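We use cookies to keep you signed in and to count newsletter opens. Manage preferences | Accept

Grip Notes: the week the left hand stopped talking

Well, that was a fortnight! Those of you who follow the kitchen tasks will have noticed the Rovorard numbers went flat at the end of last month, and I promised I'd own up to why.

We were doing microwave runs with the paired hand-held grippers (open the door, cup in, door shut, turn the dial) and everything looked lovely on the day. Then Eldana Hadgu sat down to replay the batch and found the left gripper's finger width frozen partway through episode 19. The pose tracking carried on happily, so the arm in replay swung over to the door like it meant business and closed on nothing at all. Of 1,180 episodes we've had to bin the left-hand channel on 1,000. Ouch. 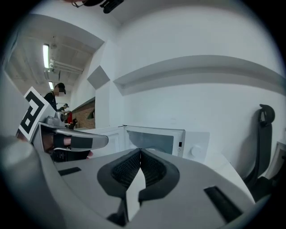 My first guess was the firmware, and I was rude about it in the group chat, so sorry to the Gonmont folks. The real culprit was a connector in the left handle. Every time you tighten the wrist strap it tugs the cable a smidge, and after enough tugs the encoder line lets go. The logger then repeats the last good value forever without so much as a beep, and I reckon that's the bit that bugs me most. A dead sensor should look dead!

So we've done a few things. Eldana has added a clip that takes the strain off the cable, and the logger now stops the recording if the width hasn't changed in eight seconds while the gripper's moving. Please also open and close both grippers fully before each run and watch the two traces on the laptop. If one's flat, swap the handle, put a bit of coloured tape on the bad one and leave it on Rattanakul's bench.

Re-recording has started, and I'm hoping for a clean set by September. Bring snacks.

Last updated: 3rd July

Recent items
Citlow mounts: which screws fit and which don't
Replaying a batch before you go home
Spare finger pads are back in stock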